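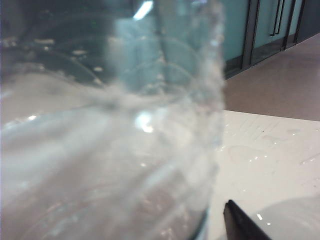
Rounding before you estimate
January 2021

I have rebuilt the Vodis estimation sheets, first posted in August. Set 1 rounds to the nearest 10, set 2 to the nearest 1000. Each page now has 8 problems – the old layout was too cramped for working out.

Halves round up throughout. Answers that land exactly on 200 are marked, as pupils tended to round them again.

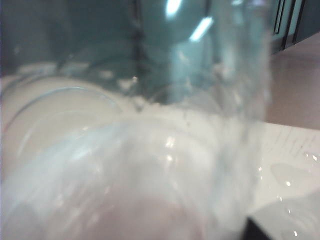
Clear container, close up.

The Kassa sheets on decimals are unchanged. Set 2 still has no answer page.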